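Keeping a gingham cloth flat on the games table

Posted in Home and Household, 3/13/19

We use a yellow and white gingham tablecloth on the table where games and odds and ends get put out, and it never sits properly. It creases on one side and I end up smoothing it every time someone moves a box.

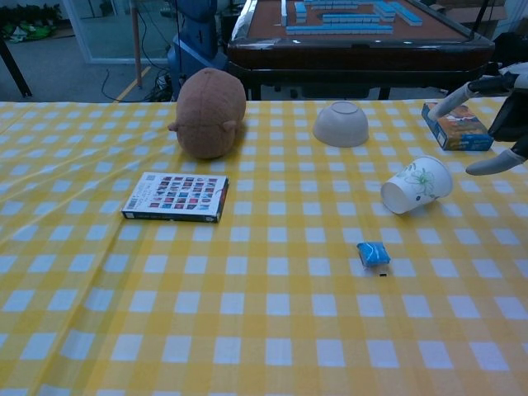 Tusau
Is it cotton or a mix? It makes a difference to how hot you can have the iron, so check the label before you try anything anyone tells you on here.

Pledard (original poster)
The label says 80 per cent cotton, the rest polyester. I bought it in November and it has been washed maybe once a month. I iron it, fold it, put it in the drawer, and the folds are back when I take it out. I don't want to use clips because people catch their sleeves on them. I also don't want anything permanent stuck to the table. The cloth gets things put down on it all day - boxes, paper cups, a bowl, soft toys - so it needs to stay put without being fussy.

Kulotano
Two separate problems, I think. The folds come from the drawer and the sliding comes from the table top.

For the folds, stop folding it. Roll it round a cardboard tube, the sort wrapping paper comes on, and stand it in a cupboard. Iron it while it is still slightly damp, on the back, and let it cool flat before you roll it. With a mix like yours use the middle setting. If you leave it in the machine after the spin you will set creases that are a nuisance to get out, so take it out within 15 minutes and hang it over a door.

For the sliding, buy a table protector, the soft felt-backed kind, and cut it a bit smaller than the top so it doesn't show. Mine cost almost 30 pounds and has lasted for years. Check the size first. My table is 113 cm long and the shop only had rounds, so I had to order it. You can wash most of them at a low heat but don't tumble dry.

If boxes drag the cloth when they are moved, lift them. It sounds obvious but it took our house a while.

Gounder
I just use an old blanket under mine. Works fine.

Tusau
A blanket is all right under board games but cups tip over on it if it is thick. A thin flannel sheet is better. Pull it tight and tuck the corners under before the cloth goes on.

Pledard (original poster)
Thanks all. I have an old flannel sheet so I will try that first, and I have started saving tubes. If it still slides I will order the protector.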